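Best way to clean up a scuffed gray bin before I put toys back in it?
Asked by Ginevra Barbieri

So I have two big gray bins, and one has turned into the place where everything lands. Plush toy, blue bowl, the double-sided grooming brush, you name it. The back panel has flaking paint along the bottom half and there's a dark stain on the floor of it.

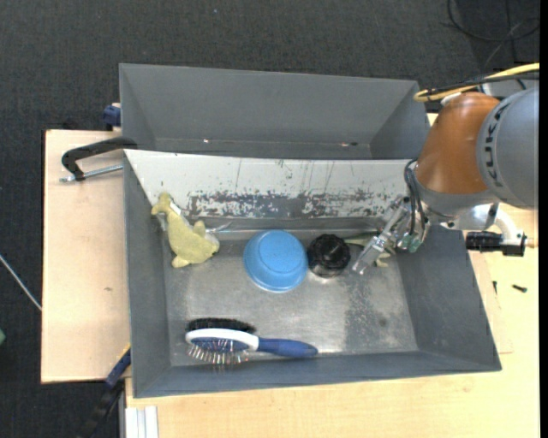
The bin in question, with the second one behind it

Do I scrub, repaint, or give up?

Sandro Guerra
Dish soap and a nylon brush first, leave it 30 minutes, rinse. If the stain stays, try baking soda paste. I wouldn't paint over flakes, they'll just lift again (ask me how I know!). Sand them off outside with a mask on.

Bevan Harawira
Use the other bin lol

Annunziata Ferraro
What Sandro said, but wash the plush separately and keep the brush somewhere else or you'll get hair on everything.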